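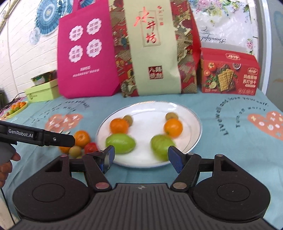
What is the grant paying for on the Kokkinos arm right now?

Mostly motors and a decent power supply, plus the aluminum for the new base. The software side costs us nothing except evenings.

Hi Shahab, and everyone at Hullow - this is the report for May, a few days late (sorry!). You asked for less of a parts list and more of how things are going, so I'll try.

The arm itself is still in pieces on the bench in the shared workshop. Dionysis re-cut the shoulder bracket because the first one flexed whenever the arm reached out past the edge of its base, and you could see the tip sag. The new bracket is thicker and ugly and I love it. The four motors came from Privik in the last week of the month, and three are mounted. The fourth has a connector that doesn't match our cable, so it's sitting in its box until I get hold of an adapter.

While all that crawls along, the part I can do at home has gone really well. We're teaching the arm by showing it, so I've been working at the table with the hand-held grippers, picking up fruit and moving it on and off a plate. The blue pads on the fingers are what I want to copy for our own hand, same sort of rubbery surface, and I've started sketching a mount for them. We've now done 13 sessions, which gives us 577 recordings I'm happy to keep. I threw out a fair number of early ones where I was rushing and came at everything from the same side.

Tangerines and other small citrus are easy now. Kiwis less so - they're small and they like to roll, and I tend to squeeze too early. I've also been changing what's standing behind the plate and where the fruit starts out, since Vangelis (who is writing the training code) was worried the arm would learn my table and nothing else. The cloth has hearts and cursive writing on it, and he was delighted with that. Apparently busy is good!
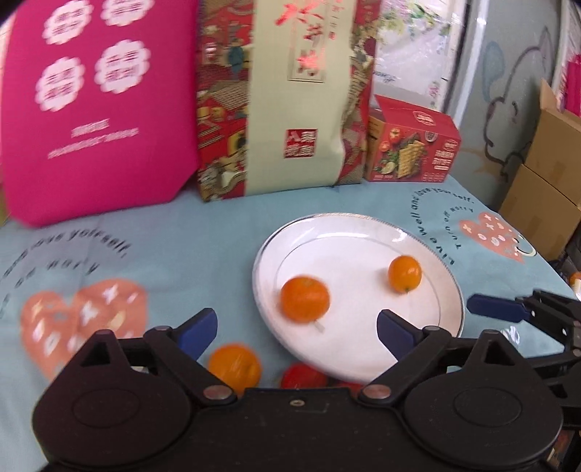 He'd also like more recordings where two grippers share the job, and those are slower to get right. You have to agree on who goes first, and if both of you reach in together the fingers get in each other's way. We've settled on saying "mine" out loud. It works.

Money: we're inside the budget. The one thing I got wrong was shipping, which I'd put down far too low, so I'd like to move a little over from the tools line if that's all right with you. Grímur has the receipts and will send them separately.

For the next stretch, I want the fourth motor on, the arm bolted to its base, and 10 slow test moves with no fruit anywhere near it. After that, one tangerine.

Could you let me know about the shipping money by the end of next week?

Morven Galbraith
June 4, 2024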